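Home – Borrow – Hours – FAQ – Contact

Lellthorpe Library of Things: Questions

How many items can I borrow?
Three at a time, for three weeks. The fondue set counts as one item – forks included, and we do check.

What do you have?
The list runs to over 264 things. Most of them seem to be cake pans.

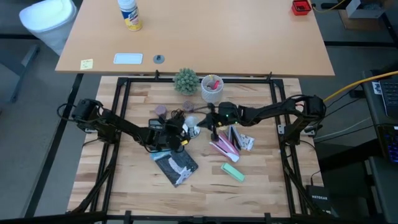
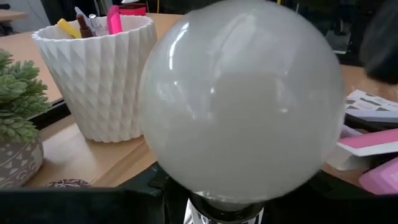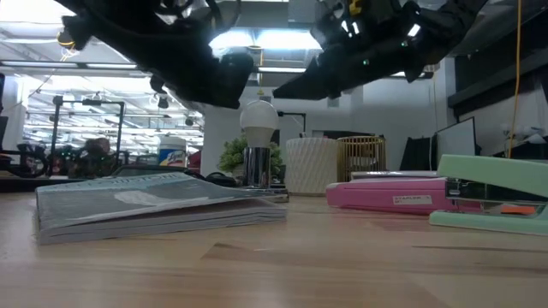 Where do I return things?
At the Rinley Street desk, before 6 p.m. The book drop is for books, as the waffle iron learned in October.

What if I break something?
Tell Njoroge Tanui at the desk. He has heard worse. Normal wear is free; a tent returned without poles is a bedsheet, and we charge for the tent.

Can I donate my bread machine?
We have enough bread machines. Please try Unnithan Thrift.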